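Mirkano Institute for Applied Automation
Home / Events / Gallery

Spring Open House: Computer Disassembly and Assembly Cell

The Mirkano Institute opened its automation laboratory at the Trosham campus to the public in April. Guests from local schools, repair businesses and partner organizations attended demonstrations throughout the afternoon. The largest group gathered at the Hayes Bench, where a robot arm works inside a full-size desktop computer.

The demonstration concerned the central processor, one of the most delicate parts to handle in any desktop machine. Staff of the Pemard Project, which studies the recovery and reuse of working components, introduced the task and answered questions between runs. The pictures in this gallery were taken at the bench and are presented by topic.

Handling the Processor

A processor must be held securely without pressure on its contacts, and it must meet the socket squarely. The gripper holds the part between its fingers directly over the open socket, with the load plate raised. The memory slots and a graphics card marked NVIDIA QUADRO K420 stand close by, and the approach path has to be planned with these neighboring parts in mind. 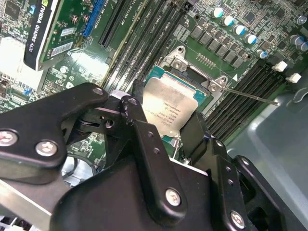
The Work Area

The computer is placed on its side with the side panel removed, which gives the arm access from above. A gray 3D-printed fixture plate is set on the table next to the case. Visitors were invited to view the bench in groups of four and to follow the motion of the arm from behind the marked line.

Several guests asked why a complete tower was used for the demonstration. The Pemard staff explained that a bare board on a flat surface presents fewer obstacles. Inside a case, the tool must work near the power supply, the drive cage and the wiring, as it would with equipment received for reuse.
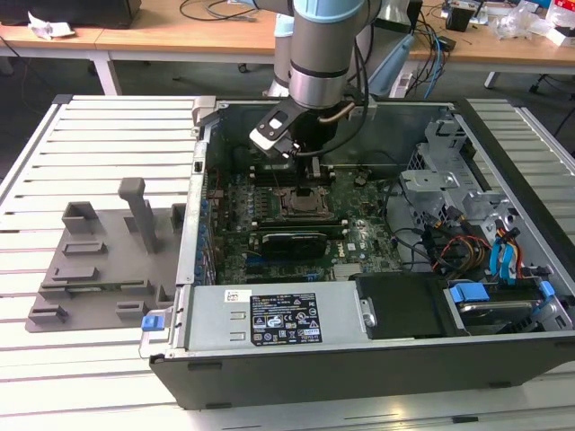
The arm at the open tower, with the gripper lowered toward the socket area.

The Empty Socket

With the processor removed, the socket and its metal retention frame can be seen near the center of the board. Staff used this stage of the program to discuss inspection of the socket and the care required before a processor is installed. Each talk lasted about 3 minutes and was followed by questions from the floor. 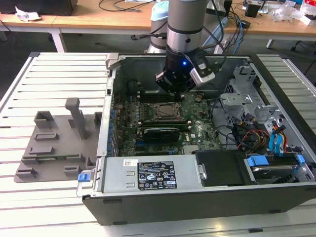

Page 2 of 2

Close View of the Board

The final part of the program dealt with position. Guests compared the general view of the bench with a close view of the board and discussed how small errors in alignment may affect the work. In the close view the processor is in the socket, below four empty memory slots, and a gripper finger covers part of its lower half. The label BATTERY1 can be read beneath the coin-cell battery.

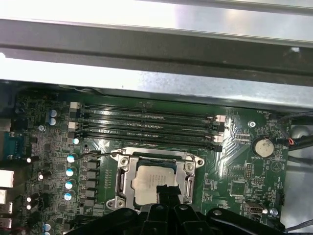

Processor in the socket, with the gripper at the lower part of the board.

Further Information

The Institute thanks all guests for their attendance and their thoughtful questions. Schools and organizations that wish to arrange a group visit to the Trosham campus may apply through the Visitor Office. Requests for the October open house will be accepted beginning in August. Pictures in this gallery may be reproduced for educational purposes with credit to the Mirkano Institute for Applied Automation.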